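Stille mit Anmeldung

Von Begoña Paredes
3. Januar 2025

Im Dezember habe ich beschlossen, zur Ruhe zu kommen, und zwar sofort, denn der Monat war schon halb herum. Meine Kirchengemeinde in Vadgate bot für solche Fälle eine Einkehrwoche an. Man meldet sich an, bekommt ein Heft mit Psalmen und verspricht, jeden Morgen vor dem Frühstück eine halbe Stunde zu schweigen. Ich lebe mit einem Mann und zwei Teenagern zusammen. Geschwiegen wird bei uns vor dem Frühstück ohnehin, allerdings in einem anderen Geist.

Der erste Morgen lief gut. Ich zündete eine Kerze an, las Psalm 131 (der kurze, ich gebe es zu) und wartete. Nach drei Minuten fiel mir ein, dass die Winterreifen nicht gewechselt waren. Nach fünf Minuten verfasste ich im Kopf eine Mail an die Hausverwaltung, und sie wurde ziemlich gut.

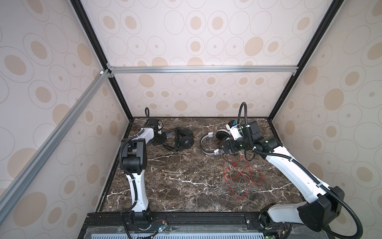

Pfarrer Sutherland, der die Woche leitete, kennt das Problem. Gedanken solle man vorbeiziehen lassen wie Boote auf einem Fluss, riet er beim ersten Treffen. Meine Boote legen an. Sie laden aus, sie möchten einen Kaffee und wollen wissen, wer an Heiligabend die Schwiegereltern abholt.

Am dritten Tag versuchte ich es deshalb mit Schreiben. Meine Großmutter führte ihr Leben lang ein Gebetstagebuch, in dem neben der Fürbitte für den kranken Nachbarn auch der Preis für Kartoffeln stand. Als Kind fand ich das komisch. Inzwischen halte ich es für die ehrlichste Form von Frömmigkeit, die mir je begegnet ist – Gott bekam den ganzen Tag zu lesen, samt Einkauf.

In mein eigenes Heft schrieb ich also: »Danke für den Schlaf. Bitte Geduld mit Oritz.« Oritz ist unser Hund. Er hatte in der Nacht den halben Adventskalender gefressen, einschließlich der Türchen, und verlangte während meiner Stille mehrfach hinaus. Ich bin mit ihm gegangen, im Mantel über dem Schlafanzug, und habe unterwegs den Rest des Psalms gemurmelt. 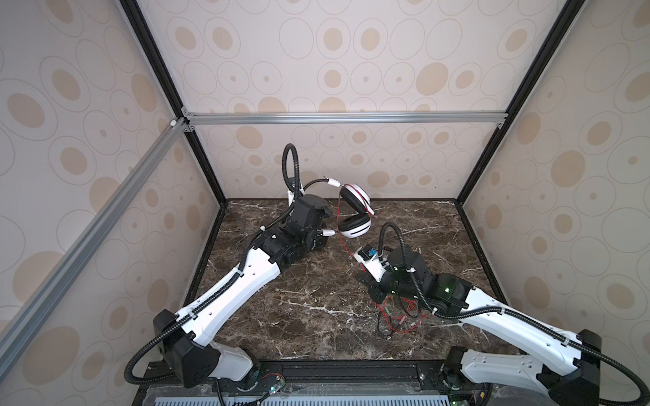
Am Freitag trafen wir uns noch einmal im Gemeindehaus, bei Tee und trockenem Stollen. Eine ältere Dame, Frau Arton, erzählte, sie sei an jedem einzelnen Morgen eingeschlafen. Sutherland fragte, ob ihr das gutgetan habe. Sehr, sagte sie und nahm noch ein Stück.

Ich hatte auf eine Erleuchtung gehofft, mindestens auf einen klaren Satz, den man sich an den Kühlschrank hängen kann. Bekommen habe ich zwei gute Minuten am Mittwoch, während die Heizung gluckerte und es draußen langsam hell wurde. Das Heft liegt weiter auf dem Küchentisch. Gestern stand darin: »Reifen gewechselt. Amen.«

Zuletzt aktualisiert: am Erscheinungstag, 8:15 Uhr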